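Notebook, May, Tuesday

8:40. Coffee machine is out again, so this entry starts in a poor mood and may stay there.

Main job today is the appointments tracker. The idea is simple. When a president or a prime minister hands somebody a foreign policy job, we log who they are, what they said before and what they did after. Shona Cairns wants it ready before the next shuffle in Avar, which on current form gives us until lunch.

Loaded the first 700 statements from the Avar foreign ministry. The parser choked on the word "deeply." They are deeply concerned, deeply committed and in one case deeply brief. Stripped it out and the file shrank more than I would like to admit.

The Paterson speeches are worse. He gave what reads like the same talk on sanctions to every think tank that would feed him, and the duplicate finder flagged 100 of them. Going through by hand, the only real change is the name of the country to be dealt with firmly. Kept them all. The swapping of the country is the finding.

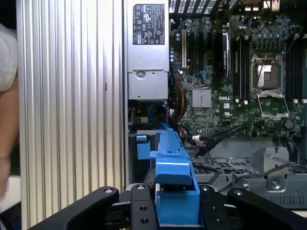

Coding the hawk scale

Shona and I scored the same batch separately and then compared. We agree on the people who want a war and on the people who don't. We fall apart on the ones who want "all options on the table." I gave that a four. She gave it a two, on the grounds that everybody says it, including the man who used to run the fisheries desk. Settled on three and a note in the codebook. Neither of us is happy, so it will probably survive review.

Second argument: does it count as a change of position if the person denies ever having held the first one? I say yes, and I say it should have its own column. Column added. Called it "denial" for now. Shona would like something more polite.

2:15. Tried the "last voice in the room" test on the Ferura cabinet diaries. If the leader's public line follows whoever he met last, it ought to show in the timing. It does show, a bit, but the diaries leave out phone calls, weekends and anything that happened at the golf club. So we have a fine record of the meetings where nothing got decided. Do not put this in the summary until we have the call logs.
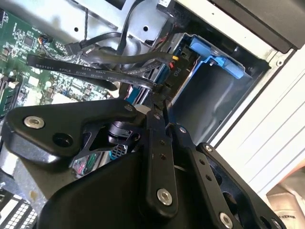
Odds and ends

The Cerkel archive scans came in. The oldest is a 1902 memo advising a quick and cheap intervention that would be over by harvest. No follow-up memo in the folder. Filed under "baseline."

Export limit is 500 rows, which I found out at row 501. Split the file by year and ran it again.

Still to do: fix the dates on the Avar resignations (two men appear to have resigned before they were appointed), chase the call logs, and get Shona to sign off on the column name.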